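Clirwood House Shared Kitchen: Progress Report to the Helmy Fund

2019-02-17
By the kitchen coordinator, Clirwood House

This report covers the first half of the grant period. The grant was made to bring the shared kitchen at Clirwood House back into regular use and to replace equipment that was past repair. The work is mostly on schedule. One item is late and one has been dropped, and both are explained below.

The kitchen is now used by 23 households, up from 16 when we applied. Most of them cook in the evening, and the hours between five and eight remain the busiest. We have extended opening by one hour at night, paid for out of our own budget. The Kurport building, which shares our water supply, agreed to the longer hours.

Plumbing. The old supply line was replaced in the first month. The shutoff valve is now inside the kitchen, where before it was in the basement of the next building. The drain was cleared and has given no trouble. We had set money aside for a second visit from the plumber and did not need it.

Cookware and dishes. We bought stainless steel bowls and plates and kept those aluminum pots that were still sound. Chipped and cracked pieces were thrown out. We chose steel for the new dishes after losing a lot of glass and china last year. Lids are still short. Several pots came to us without them, and the sizes sold by Catix did not fit.

Washing up. This was the main complaint in the survey we sent with our application. Dishes were left on the counter overnight and the next household had to deal with them before cooking. We now ask each household to wash, drain and put away before leaving.

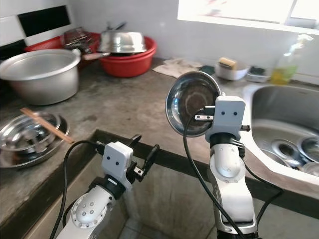

The system depends on having enough places to put things down. A red plastic basin and a red dish rack stand on the counter, and the basin is used for bowls and pots as well as for carrying. A sponge and a scrub pad are kept at the back by the wall. On a busy evening this is still tight. A large pot takes up as much room as a full set of plates, and people end up stacking steel bowls inside one another, where they dry slowly. We would like to put up a wall shelf for the pots and leave the counter for dishes. The shelf can be paid for with the money left over from plumbing, if the fund agrees.

Counter. The concrete counter is worn. We had planned to resurface it in this period, but the work means closing the kitchen for five days and we could not find a week that suited the households. It has been moved to July, when many of them are away. The quote we received is still good and the cost has not changed.

Storage labels. We have dropped this item. The labels we tried came off in the steam, and households already know where things go. The amount was small and has been moved to cleaning supplies, which are costing more than we estimated.

Spending. We have spent 39 percent of the grant. The balance is for the counter, the remaining cookware and supplies through the end of the year. Receipts are attached in the order of the budget lines.

For the next period we plan to resurface the counter, find lids for the pots and repeat the survey with the same questions. We ask the fund to confirm the July date and the use of the plumbing balance for the shelf. The shelf can go up before the counter work starts.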